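Faremeo Jargon Project - final report
Intro to New Media, spring term
2022-04-21

What we did

Wanted to find out how fast new tech words get picked up by people who don't work in tech. Magazines print these little word lists every month and most of the words vanish. Some don't. We wanted to know which kind is which, or at least guess better.

Our list had 30 words to begin with, all coined in the last few years. Cut it to 20 after the pilot. The ten we dropped were either brand names in disguise or so old that everybody knew them already. Should have caught that earlier.

Survey

60 people, half in Kukville, half in Lulonbridge. Paper forms at the library in Kukville, online form for Lulonbridge. Yes we know thats a problem, see below. Each person got the word and three boxes - never seen it, seen it, would use it. Then a blank line to write what they think it means.

The blank line was the best part of the whole thing. Plenty of people ticked "would use it" and then wrote a meaning that was totally off. "Cobot" got sleeping bag, corn robot, and a kind of haircut. "Doomscroll" almost everyone got right, even people who said they'd never seen it.

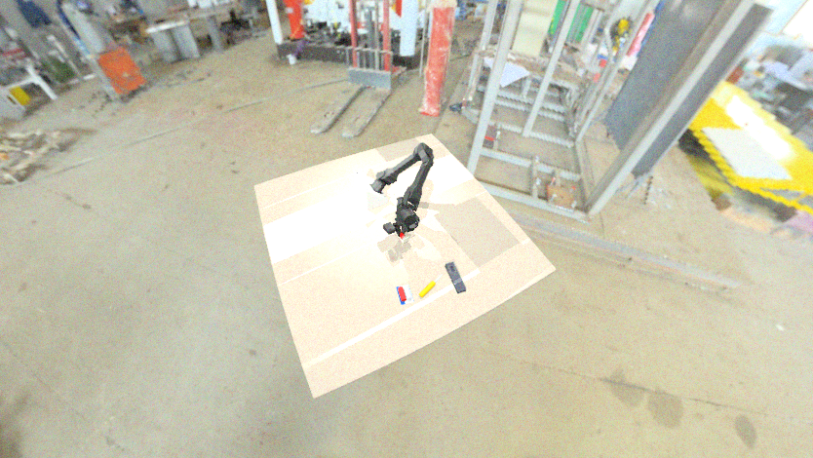

Which brings us to the main finding. Words made of two plain words stuck together do well. Words made of a clipped bit plus another clipped bit do badly, unless one half is still easy to spot. Length didn't matter much. We expected short words to win and they didn't.

Text search

Second part was the Kerr archive, a set of free local news pages. We pulled 2699 articles and searched for all the words on the list. Took most of March becuase the search tool kept timing out. Most hits were in headlines or in quote marks - the paper using the word but holding it at arms length. A word that loses its quote marks has probably made it. Would be a good project by itself.

Problems

Paper vs. online is the big one. Online people could look things up and we think a few did, some answers read just like a dictionary. Also the library crowd was older. So we can't really say the two towns differ, only that the two groups did.

Coding the blank lines was slow. Two of us did it seperately and then argued about the leftovers. Half right answers counted as wrong in the end, which is harsh on "deepfake".

Next time

Same form for everybody. Fewer words, more people. Ask where they saw it.

Word list and blank form are in the appendix. Raw answers on the class drive, folder Faremeo.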